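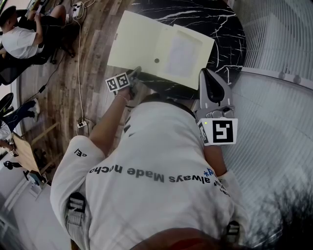 Do Shared Study Tables Make Students Study More?

Print this page | E-mail this page

Home | Projects | Reports | Staff | Search

Prasanna Wanigasekara
Term project, supervised by Bram Verbruggen

Why I picked this

In June the student paper said the new shared tables in the Cutlow building had "changed how we study." The claim came from a flyer by Dividance, the firm that sold the furniture plan to the college. I wanted to know what was behind it. Not much, as far as I can tell.

What the flyer says

It says students at shared tables stay longer and get more done. The first part can be checked. The second can't, unless someone defines "more done," and the flyer doesn't. It also compares Cutlow after the change with Cutlow before it, but the before count was taken in a week with no classes. I asked for the raw numbers twice and got the flyer again.

What I did

I counted people in two rooms, Cutlow (shared tables) and Serrano (old single desks), over 3 weeks. Each visit I wrote down who was seated and whether they were still there an hour later. A person who left a bag and came back counted as staying. Bram thought this was too generous and he may be right. I logged 1092 people in all, 624 in Cutlow and the rest in Serrano.

I also handed out a one-page survey and got 196 back. Most of the people who filled it in were already sitting down with time to spare, so I don't put much weight on it.

Results

People in Cutlow did stay longer. But Cutlow has outlets at every seat and is next to the coffee counter, and Serrano has neither. When the counter was closed on Monday mornings, the two rooms looked nearly the same. That is a small slice of the data and I wouldn't bet on it, but it is more than the flyer offers.

On the survey, people said they liked the shared tables. Many of the same people said they went to Serrano before a test.

Problems

I was the only counter, and I knew what I expected to find. I never counted after 9 p.m. A fair test would put shared tables in Serrano and leave everything else alone. The Vustunness library is planning to buy the same tables this year, and I would like to see somebody count there before the tables come in.

Contact the project office | Copyright, all rights reserved | Back to top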